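Bread dough sticks to the basket every time, what am I doing wrong?

Asked by Jozefína Beneš on August 2, 2015
Category: Baking and Bread

Hello everybody. I bake bread at home since last winter and I have a problem which I can not solve alone. My dough rises very nicely, but when I turn it over onto the baking tray, it stays glued to the basket and the top of the loaf is torn. After this it becomes flat like a plate.

I use normal white wheat flour and a little rye. The dough is quite soft. I put flour in the basket before, but maybe too little? I also tried with a kitchen towel and then the dough was glued to the towel, so I was washing it in the sink for a long time.

My questions are: which flour must I use for dusting, and do I need to buy a special basket? The special ones are expensive in my town. Thank you for your patience with my English.

3 answers

Viola Russo
Rice flour. Wheat flour drinks the water from the dough and becomes glue. Problem solved.

Fiorella Parisi
Viola is right about rice flour, but I would like to add some things, as I had the same trouble for a whole year.

I mix rice flour and wheat flour, half and half. Pure rice flour falls off the cloth and leaves a sandy feeling on the crust, which my husband does not like. Rub the mix into the dry cloth with your hand, also in the corners, and then sprinkle a little more on the dough itself before you put it in.

The second thing is the shaping. If the skin of the dough is weak, no flour will help you. Shape it once, let it rest 11 minutes under a bowl, and shape it again a bit tighter. The surface should feel dry when you touch it lightly. If it still feels sticky, use less water next time. I took away only two spoons and it was already a big difference.

The third thing is cold. Put the basket in the refrigerator overnight, inside a plastic bag. Cold dough is firm and comes out much easier, and you can cut the top cleanly with a knife - with warm dough the knife only pulls it.

For the basket, I would not spend much money. A rectangular one for the table can do the work if you always put a thick linen cloth between it and the dough. Choose one that is wider at the top, and wash it before the first use. Never put it in the oven. I mean this type: 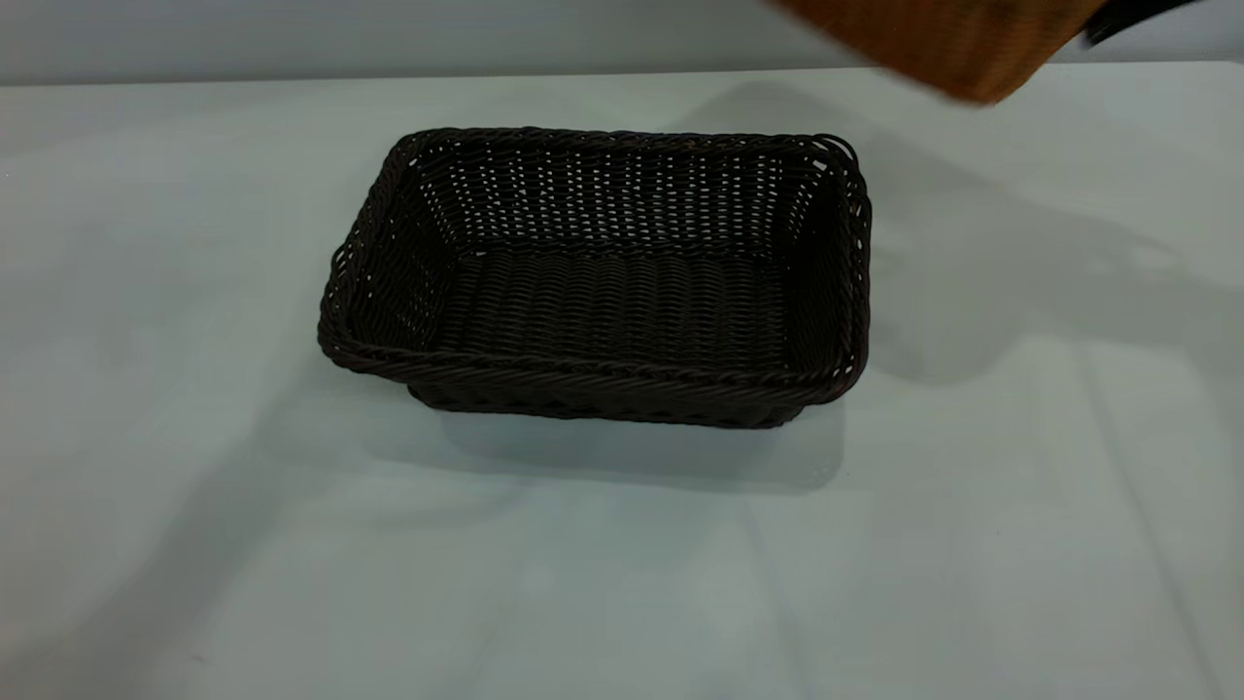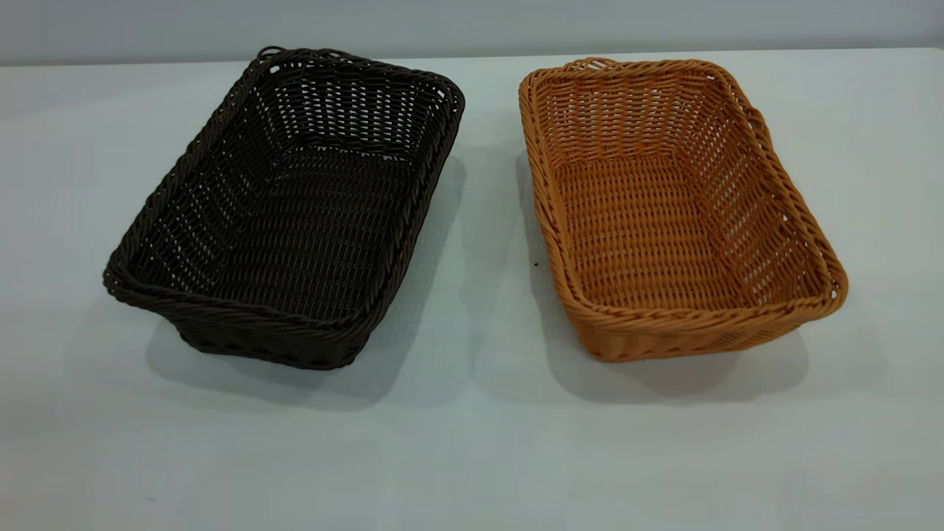
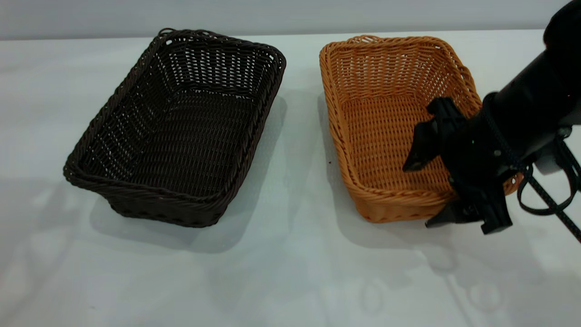 The cloth must be linen or smooth cotton. A terry towel has small loops and the dough goes inside them, so maybe this was your problem in the sink. Do not wash the cloth each time. Shake it outside, let it dry completely and keep it in a paper bag. I wash mine only when it begins to smell sour, with hot water and no softener.

And if the dough sticks anyway, do not pull. Hold the basket upside down close to the tray and wait. Often it comes down alone after a minute.

Brunello Pagano
I just bake it in a loaf pan with butter and never had this problem. But then it is sandwich bread, so I don't know if it is what you want. How long do you let it rise? If it is too long the dough gets wet and weak, and in August the kitchen is warm, so everything goes faster.

Comment from Jozefína Beneš
Thank you all! Yes, it was a terry towel. I will buy rice flour and try with the refrigerator. Brunello, I let it rise 3 hours, maybe it is too much now in summer.

Comment from Fiorella Parisi
For a warm kitchen it is too much, I think. Press it with a finger after 2 hours - if the hole comes back slowly, it is ready.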